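Speaker notes – Keeping a notebook when you are not a notebook person
Evening talk, Darnel library, 11 Dec 2025

Opening
Say hello, let them settle, and wait for the people at the back with the tea. Thank the library for the heating. Then ask who has a half-filled notebook at home, and put your own hand up first (they won't otherwise, bless them).

Where I started
Tell the Tamura story. I bought a handsome notebook on that holiday in August, carried it round for the whole trip and wrote five pages, most of them about the ferry. Pause here, the ferry usually gets a laugh. The notebook had 300 pages and I felt guilty about every one of them for years.

Then go on to the cheap one from the corner shop, which I filled to the last line – shopping, bits of overheard talk, what the blackbird was up to, a very cross page about the parking at Drimora. Read the parking page if the room feels friendly. Don't rush it.

Slide 4. Where things live
Talk about having a place for your writing things, and going back to the same place. Mine is the drawer I sit at anyway. A few pens you like the feel of will do, and they needn't match or cost much.

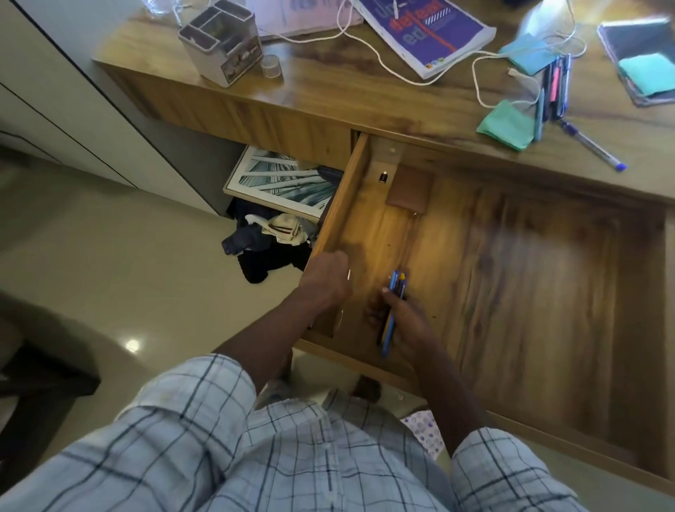

Slide 5. What to write on a dull day
Weather, lunch, one thing somebody said. Mention my aunt's diary, 253 entries in a single year, and nearly all of them begin with the washing. I wouldn't swap it for anything, and I can still hear her in it. Slow down for this bit and have some water handy.

Slide 6. Reading back
Leave it a good long while before you look. Read out the entry on page 211 about the burnt marmalade, then stop and take questions. Remember to say the handouts are by the door!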